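Right, a few of you asked how it's going at Bellis since the folding machines came in, so settle in, this might run on a bit.

Quick background. I work at the Jurkcombe site, where all the returned knitwear comes back to be checked, refolded and sent out again. There used to be 68 of us on folding. On a busy Monday in August we'd get through 725 jumpers and go home with wrists like wood.

Now the Kulular arms do the plain stuff. T-shirts, flat cottons, anything that behaves itself. They're slow but they don't stop for tea, and fair play, my wrists are loads better!

Knits are another matter. Anything soft and a bit fuzzy, the arms grab one corner and the rest slides off sideways. So a few of us have moved over to teaching, where you do the fold yourself with a gripper in each hand and the software learns from how you did it.

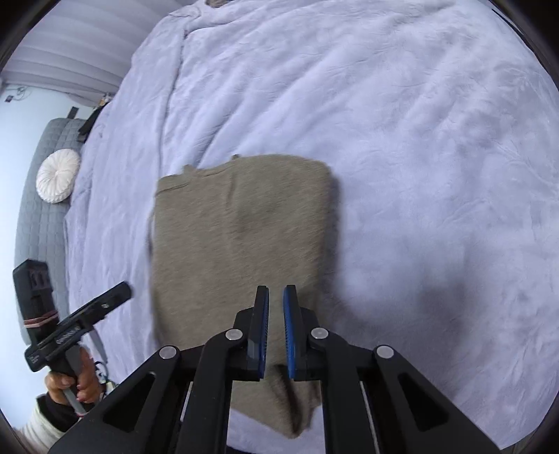
It's so much harder than it sounds. You've got years of folding in your fingertips and suddenly you can't feel a thing. My first week I wanted to throw the lot across the room. By week 2 I'd stopped trying to smooth everything and just learned to pinch and wait.

We each log our folds, and I'm on 283. The messy ones get kept as well, which I was very relieved to hear.

What's changed most is the talking, I think. On the old line we nattered all day. Teaching is quieter, you really have to concentrate, and I do miss the gossip.

Pay went up a bit for the teaching lot and stayed put for everyone else, and that's caused some muttering in the canteen. I don't blame them. A few people have gone over to the Liltdale depot and I've been asked twice if I fancy it.

Not yet is my answer. I want to see one of those arms do a decent cardigan first - buttons and all.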